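Visit notes, Trandstead open day, Aug 26, 2025

Trandstead runs the moderation and rights desk for Promeo, the short-video app, and opened its second floor to outside visitors for one afternoon. I went for the part of the program on viral clips: how a video filmed by one person at a party gets cleared, labeled and licensed once it starts to spread. Sign-in took longer than planned and the first talk was cut short.

The desk works from a queue. A clip enters when its share rate passes a fixed threshold over a rolling hour. On the day of the visit the queue held 367 clips at noon, of which 97 were marked as prank or party footage. Each clip gets a source check, a consent check and a music check, in that order. The source check compares the upload against earlier copies and looks for the oldest file with an intact audio track. Reposts with a border or added text are grouped under the oldest match and share its ticket number.

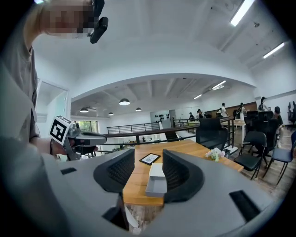
**Who gets paid when a clip is licensed to a TV show?**

The account that holds the oldest matched upload is treated as the owner until someone files a dispute. Payment is held for 50 days, and a dispute filed in that window freezes it.

The consent check was the most detailed session. Anyone recognizable in a clip can file a removal request, including people in the background. Staff sort requests by the role of the person in the footage: main subject, participant or bystander. Bystander requests are normally settled with a blur. A main subject who asks for removal gets the clip taken out of recommendations while the request is open, and the uploader is told that a request exists but not who filed it.

Music is handled by Hartono, a matching tool that runs on the audio track alone. It had trouble with the test clips that had loud crowd noise, and two of them were passed to a person. The operator replayed the first one four times before finding the chorus. Hartono does not yet handle live singing, so karaoke clips skip it and go straight to manual review.

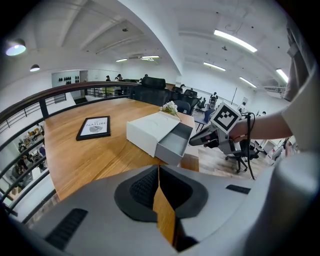
*Second floor, Trandstead, afternoon session.*

The last session covered Iker, the internal scoring sheet for staged pranks. It has 77 items, most of them about editing: cut points, camera position before the event, repeat appearances by the same "stranger." A high score adds a "may be staged" label and has no effect on payment. I asked for the error rate and was told it is not published. The sheet was shown on a slide but not handed out.

Coffee was downstairs. Parking is validated at the front desk until six.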